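Home | Syllabus | Handouts | Readings | Contact
3 shares | 0 comments

Handout 6: Two Arms, One Awkward Object
Verna Delacroix, February 2020

Welcome back, everybody! Last time we taught one arm to pick up a block, which went so nicely that I'm a little sorry to spoil it. Today we move on to long, light things that swing when you lift them, and for those we really do want a second arm.

The method we'll follow is the one from the Traler project. One arm is the holder and the other is the mover, and the two may trade jobs partway through a task (this is the bit people forget when they write up their homework). The policy learns from demonstrations and picks a role for each arm 20 times a second.

On the Weser task set, training with 100 demonstrations and fixed roles gave 1,954 finished trials. Letting the roles switch brought the demonstrations needed down to 80 for the same score, and I find that lovely, though please read the section on failed grasps before you get as excited as I did.

While you look these over, ask yourself which arm you would make the holder, and whether you'd stay with that choice. 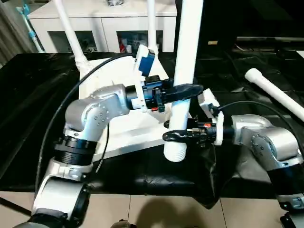
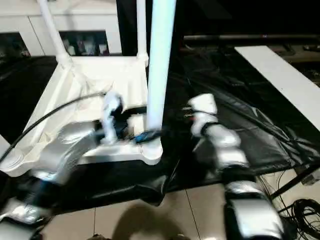
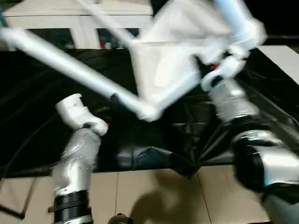 White parts and black plastic sheeting in all three, so think about contrast too when you choose your camera features.

For next time

1. Read the Jenasum notes, sections 2 and 3.
2. Write half a page on when a role switch should be forbidden.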